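Seto printed cloth napkins, set from Harju

I wanted proper napkins for ages and finally gave in this September. Mine are the Seto ones, cream on the back with a flowery print on the front, and a little fringe along the edges (love a fringe!). They cost me 11 pounds, which felt steep until I'd had them on the table for a week.
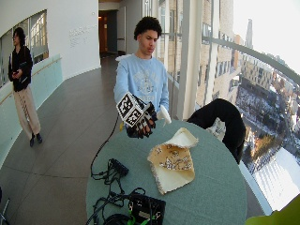
Nandi Pillay reckons the fringe will be a nuisance in the wash and you'd do better with a hemmed edge, but she does hers at 90 and I wouldn't dream of it.

Mine go in on a cool wash -- inside a pillowcase, mind -- and so far I've snipped off a few stray threads and that's all. They're square enough to fold without a fight, and I like turning a corner back so the plain side shows against the flowers. The print comes in a beigey colour or a mustard, and the mustard is my favourite by miles.
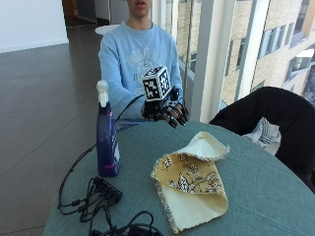 Filed under: Table linen

One grumble: they crease if you so much as look at them. I give mine a quick spray of water and press them flat by hand before tea, and the iron stays in the cupboard. I've ordered another set in mustard for my sister.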